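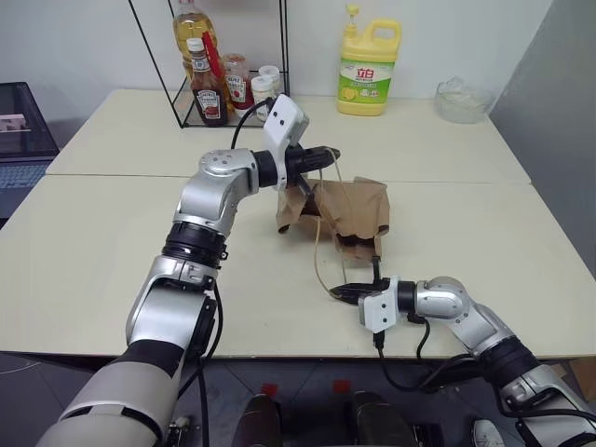
4.2 Lead scoring and sales follow-up

Scores were pulled from the Prekix account every Thursday, before the sales call. A contact got points for opening an email, for a site visit, for a download and so on, weights as set by the vendor at install and not touched since (see 3.1). Anything over 300 went to sales as "ready". In total 2,404 contacts were scored in the period, of which 135 passed the threshold at least once.

Two problems with this. First, the score sits on the person and the buying is done by the firm. At Avdale, four people from the same plant were all reading the pricing pages in January, none of them over 300 alone, well over 700 if added up. Sales never saw them. Second, scores did not decay. A contact who downloaded three guides and then left the company kept his points, and was still being rung.

We re-ran the same data with points summed by company and halved after each month of no activity. Figure 4 gives the path of a lead under both rules, from first touch to hand-over.

Figure 4. Hand-over to sales under contact scoring (upper line) and company scoring (lower line). Dashed: no follow-up logged.

The order of the list changes a lot. Mid-sized firms move up, single keen readers (students, consultants, a few competitors) drop down. Clorkton, which had no contact over the threshold at all, comes out near the top. Whether they would of bought is another matter and we can't test it on old data.

Interviews with the sales side point the same way. Costa, who handled most of the hand-overs, stopped opening the list after the first few weeks and went back to his own notes. Marchetti kept using it but only to check names before a call. Both said the number meant little without the reason behind it: what was read, by who, how recently. Neither had been asked when the threshold was set.

Limits: one vendor, one sales team, follow-up logged by hand and not allways on the day. Phone enquiries are missing altogether. The decay rate was our choice, a slower one gives a similar order at the top but more noise lower down.

4.3 Cost per hand-over

Costs were taken from the marketing budget only, licence and content, no sales time.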